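Plastic garden chairs gone chalky, is there any saving them?
Cokport Allotments & Gardens board > Sheds, Furniture and Odds & Ends
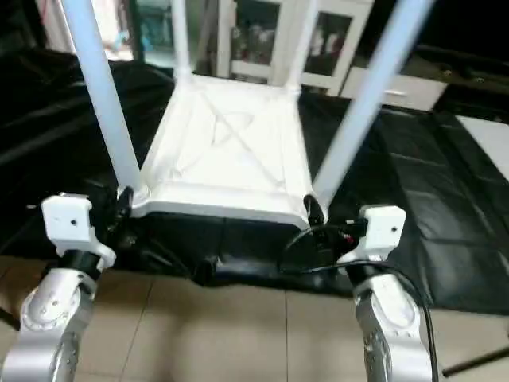

jeanm_plot30
So I've got a set of the white plastic ones, had them years, and the seats have gone all dull and powdery. If you sit down in dark trousers you get up looking like you've been baking. The undersides are fine, it's only where the sun gets at them. I've tried washing up liquid and a nail brush and they look lovely for an afternoon, then they dry off and it's back to chalk.

Has anyone brought them back properly? I don't want to chuck them if I can help it, they stack, they don't mind the rain and my sister has already offered me her old iron set, which weighs a ton and leaves a pattern on your legs.

Jean Morrison

troelsd
Cream cleaner, the sort you'd use on a bath, and one of those white melamine sponges. Small circles. You are taking the dead top layer off so don't expect it to be quick. I did the lot at our summer place in Rindum one September and my shoulder knew about it for a week.

After that, car wax. Two thin coats and buff it. Mine went three summers before they started powdering again.

Lutfa K
Please don't use the melamine sponge!! It's very fine sandpaper really, and once you've roughed the surface up the dirt has somewhere to live. I did one of mine like that and it went green by the next spring, while the ones I'd left alone only went grey.

What worked for me was soda crystals in warm water, leave it on while you have a cup of tea, wipe down with an old flannel, rinse well. Gloves on though, it's murder on your hands.

troelsd
If it's chalking, the surface is rough already, Lutfa. You can't make it worse than it is. Did you wax yours after?

Lutfa K
No I did not wax a garden chair, Troels.

troelsd
Well then.

vendula_o
Can I put in a word for paint? There are spray paints now that stick to plastic without a primer, and I did four chairs in a dark green that I was very pleased with. Wash them, let them dry overnight, lots of light coats and don't do it on a breezy day (ask me about next door's cat flap). They've had one winter out and there's a bit of wear on the arms where people push themselves up, otherwise good.

It's not cheap mind you, I got through more cans than I'd planned for.

Romana Dolezal
I have to disagree about paint. I painted mine and it peeled off in strips the second summer, and then you have a chair that is half blue and half chalk and you can't put it out for visitors. Maybe I bought the wrong tin. But also these chairs get brittle when they are old, the sun does that, and paint just hides it. My father-in-law Mr Říha went straight through one at a christening with a plate of food in his hand. He was all right but the plate wasn't.

Jean, turn yours over and have a good look where the legs meet the seat. If there are fine white lines there I wouldn't let anybody heavy sit on it whatever you do to the top.

jeanm_plot30
Oh blimey. Right, been out with my reading glasses on. Two of them have got little lines just as Romana says, the rest look sound to me. The dodgy ones can hold seed trays.

I think I'll do one Troels's way and one Lutfa's way and leave them side by side on the patio. Does it matter what sort of car wax?

troelsd
Any hard wax, the kind in a flat tin. Avoid anything coloured. And give it a proper buff or you'll slide off.

Lutfa K
I'm happy to be the control group. Soda crystals, Jean, not bicarb, people always get them muddled.

vendula_o
Is Lulusus still doing the tie-on cushions? Because that's the other answer — cover the seat and forget about it.

Romana Dolezal
They had the striped ones last time I went in. The ties are a bit short, I sewed longer ones on.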